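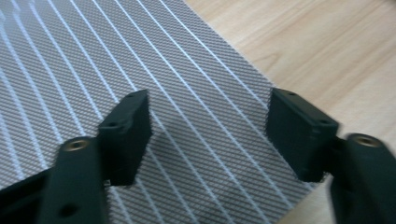 縞のある布は線を見ながら折ればよいので考えなくてすむ、しかし線が少しでも曲がると、その曲がりが気になって結局やり直すことになる、と回答者の一人は聞き取りの中で述べた。同じ意味の発言は、ほかの世帯の記録にも見られる。本節では、布の柄がたたむ作業にどのような影響を与えるかを、木の机の上で行われた作業に限って検討する。

### 4.2 柄と折り目の関係

調査の対象は、Stodside地区の9世帯で日常に使われている布類である。布類とは、ふきん、食卓用の敷き布、台所の手ふき、および小物を包む布を指す。衣類は含めない。衣類は形が複雑で、袖や襟の扱いが世帯ごとに大きく違うため、別の論文で扱う予定である。布の種類は、織り方と柄の組み合わせによって15に分けた。この分類はPrerkov分類表の改訂版に従ったが、網目状の織物については、元の表では一つの項目にまとめられていたものを、柄のあるものとないものに分けた。

記録した作業は全部で428件である。このうち、布の端がはっきり確認できないもの、途中で電話などによって作業が中断されたものを除き、400件近くを分析に用いた。除いた件の多くは、濃い色の無地の布であった。

まず、縞の布について述べる。図3の布は灰色の網目状の織物で、細い白い縞が平行に入っている。このような布では、縞が二つの役割を持つと考えられる。一つは、折る位置を決める目印としての役割である。もう一つは、折った後に上の層と下の層がそろっているかどうかを確かめる役割である。回答者は前者についてよく話したが、作業の記録を見ると、後者のために手を止める場面のほうが長かった。つまり、縞は作業を速くするとは限らず、確認の回数を増やすこともある。

次に、布の端の状態も無視できない。図3の布の端はまっすぐであるが、わずかにほつれて、毛羽立ったように見える。このような端を持つ布では、端と端を合わせるか、縞と縞を合わせるかという選択が生じる。二つの線が完全に平行であれば、どちらを選んでも結果は同じになる。しかし、洗濯を繰り返した布では、端と縞の向きが少しずれることがある。その場合、多くの回答者は縞を優先した。理由を尋ねると、ほつれは棚に入れれば見えないが、縞のずれは上から見えるという答えが多かった。

格子柄の布では事情が異なる。格子には縦と横の両方の線があるので、一回目の折りだけでなく、向きを変えた二回目の折りにも同じ目印を使うことができる。その代わり、たたみ終えた布の表面では線の数が多く、小さなずれは目立ちにくい。回答者の中には、急いでいるときは格子柄を先に片づけ、縞の布を後に残すという人もいた。図4では、折りたたんだ格子柄の布が机の右上の隅に置かれている。布を隅に置くことは、本調査の記録に繰り返し現れた配置であり、

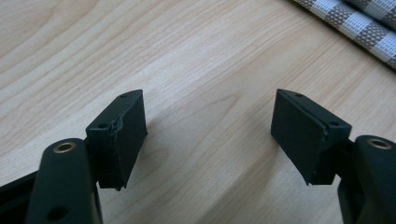 手前の木の面を次の作業のために広く使えるという利点がある。ただし、隅に置いた布を後で棚まで運ぶ手間は残る。机の隅に布を積み、夕方になってからまとめて運ぶ世帯もあれば、一枚ごとに運ぶ世帯もあった。前者の世帯では、積んだ布の一番上の柄が、棚の一番上の柄になる傾向があった。この点は家族の中の誰が棚を使うかとも関係するので、5.1で改めて述べる。

机の表面の影響についても、簡単に触れておきたい。木の机では、木目が布の向きを決める補助の線になるのではないか、と筆者は予備調査を行った5月の時点では予想していた。しかし、この予想を支持する結果は得られなかった。図3の机のように木目がゆるやかに曲がっている場合、布をそれに合わせて置くことは難しい。回答者が布の向きを決めるときに使っていたのは、主に机の縁と自分の体の向きであった。木目を見ていると答えた人は一人もいなかった。

以上の結果は、Begum地区で行った以前の調査の結果と一部で一致しない。以前の調査では、縞の布のほうが格子柄の布よりも、やり直しが少ないと報告した。この違いの原因としては、布の厚さが考えられる。以前の調査で用いた布は、Piltiaという名前で売られている厚手のふきんが中心であり、一度折ると形が崩れにくかった。本調査では各世帯の布をそのまま対象にしたので、厚さがそろっていない。厚さと柄の影響を分けるためには、同じ織り方で柄だけが違う布を準備し、同じ回答者にたたんでもらう必要がある。

なお、やり直しの判定は、一度折った布を完全に開いた場合に限った。端だけを指で直した場合は含めていない。この基準を緩めると、縞の布と格子柄の布の差は小さくなる。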